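How to get your water take records in before the cutoff

Quick one for anyone on the Mirnside scheme with a surface water permit. Records are due at the end of September, portal shuts at 5 pm, and it does get slow that last afternoon. Do it early if you can.

What you need first
Permit number (top right of your consent letter, starts with WT)
Meter serial number
Your daily readings, start of season to shutoff
Login for the Mirnside portal. Lost it? Ring the office, Bohdana Karpenko can reset it

Step 1. Check the meter
Go out and read it yourself. Don't trust last month's text. Write down every digit, including the zeros in front. If the verification sticker has run out you can still file, but tick the box that says so and book a tech.

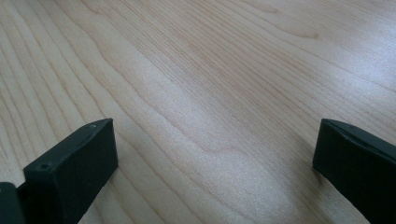 Step 2. Lay out the paperwork
Logbook, consent, pump receipts, all side by side. Do it at a table with good light and clear off the cereal bowls first. Pale wood with the grain running slantwise over it, like this one, is fine for spreading papers but a wavy grain can hide a faint pencil line if you rule up straight onto thin paper, so slide some card under. Then go through day by day and mark the gaps. Anything over 2 days missing needs a note.

Step 3. Convert to cubic meters
Portal only takes cubic meters. If your meter reads in liters divide by 1,000. So 3,584,000 liters goes in as 3584, no comma, the form spits it out if you put one in. Blandine Lemaire lost a whole evening to that comma.

Step 4. Fill in the form
Section A is your details. Section B is the readings, paste them in from a spreadsheet, dates in the left column. Section C is the one people miss - it asks about shared takes. If you and a neighbor pump off the same intake you both fill it in, and the two totals have to mach.
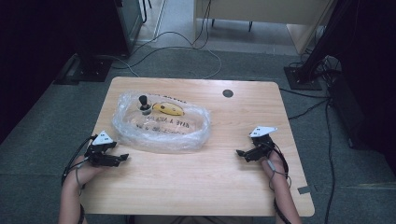 Step 5. Explain the gaps
Short and plain. "Pump off, river below minimum flow" is enough. "Meter fault, 7 days, tech called" also fine. Dont guess at numbers to fill a hole, leave it blank and say why.

Step 6. Submit and save
Hit submit, wait for the receipt number. 11 characters. Screenshot it or print it - the email can take a while. No receipt means it didnt go through.

Stuck on a shared take, talk to Lenni Hakala. Anything on restrictions or low flow days, Valentyna Kobzar, mornings best.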